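Getting tea stains out of a white worktop?

Posted by Ehsan Fallahi

We moved in January and the kitchen has a lovely white worktop, except for rings by the kettle. Washing-up liquid does nothing. Any ideas?

Pundetti
Bicarb! Mix it with a little water until it's like toothpaste, spread it on, leave it for an hour and wipe with a soft cloth. I did this on a table I got for £38 and was so chuffed I did the windowsill too!

Naseri
just bleach it

Islow
Please try the bicarb first, it's brilliant stuff (and go gently, no scourers!). Old rings may want a second go. 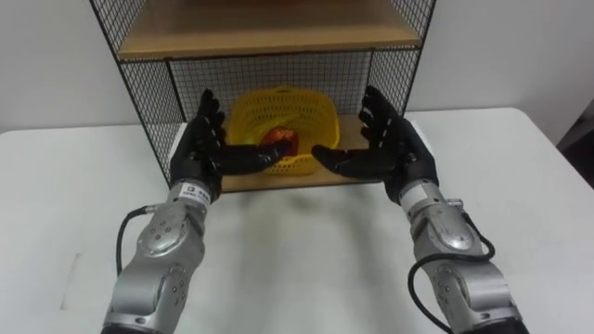
Rinse well afterwards or you'll get a chalky film when it dries. I keep a jar of the paste ready mixed, though it sets hard if you forget the lid. Do let us know how you get on!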